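Print this page | E-mail this page

Equipment Review: Skito Paired Hand-Held Grippers for Demonstration Recording

Reviewed by Ayuba Nutsugah, Probert Laboratory
5 September 2020

The laboratory evaluated the Skito pair over 26 sessions, during which three operators recorded 177 demonstrations of household sorting. The recordings are intended as training examples for a manipulation policy, and the grippers were assessed for that purpose only.

Handling is satisfactory. The finger pads hold foil, knitted cloth and plastic bags without excessive squeezing, and new operators needed one short practice period before their work was accepted.
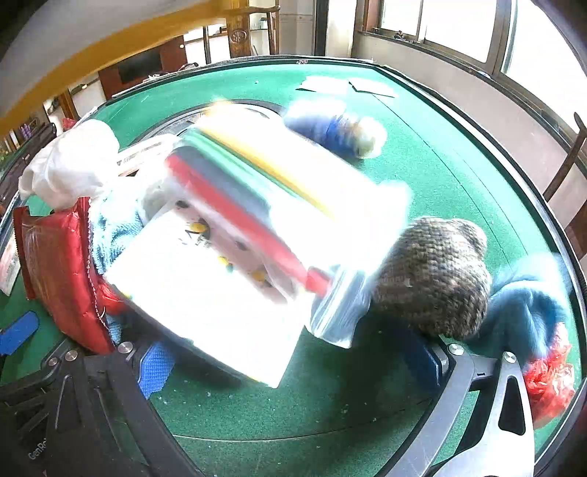 Fast movements remain the principal weakness. When an operator lifts a large item close to the lens, detail is lost to blur and glare, and our reviewer, Dezső Major, rejected five demonstrations on those grounds. A slower lift corrected most of the trouble - the written guide should say so.

Session files transferred to our Musden storage system without error. Labeling is less convenient, as each task name must be entered again for every recording.

The laboratory recommends the pair for tabletop work with mixed soft goods. A further review, covering replacement pads, is planned for November.

Rating: 3 out of 5

Search this site: Enter keywords Go

Print | E-mail to a colleague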